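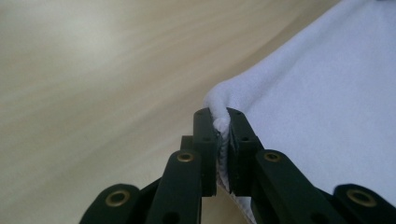
Issue 114

Sep 4, 2024

When I moved to Watar four years ago, I brought two suitcases and the idea that laundry is a simple thing. In my country we hang everything on the balcony and the sun does the work. My apartment has no balcony, and the window looks at a wall. So I had to learn again how to wash and dry my clothes, and I want to write down what I learned, because some readers asked me.

First I used the laundromat on Somogyi Street. One wash and one dry took 55 minutes if the machines were free, and in the evening they were never free. I liked the place anyway. I learned many words there - lint, spin, stain, quarter. For a long time I said "the clothes are shrinked" and people understood me very well.

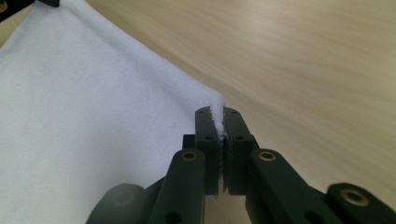 White cloth on the table.

The biggest mistake of my first year was softener. I put it in every wash, because I like the smell, and after some months my towels did not want to drink water anymore. A lady at the laundromat told me to stop and to wash them two times with only a little detergent. It helped, but slowly.

The second mistake was drying in the bedroom with the door closed. By October there was a gray shadow in the corner above my bed. Now I open the window for ten minutes in the morning, also when it is cold, and I leave space for one hand between the things on the rack.

Last winter I bought a small used Fadetti washer. It is loud and it walks a little on the floor, but it is mine. The number on the counter was 868 when I got it. I don't know if these are washes or hours, and the manual is in a language I don't read.
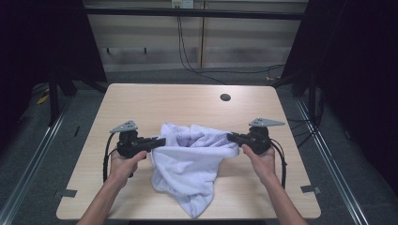
What I do now with towels

I wash them apart from the clothes, warm and not hot. I shake each one hard before it goes on the rack. I fold them in three the long way, like my mother does, and then in half, so they fit on my narrow shelf. My sister rolls hers, and we have discussed this on the phone more than one time.

Next month I will write about wool, which I still do wrong.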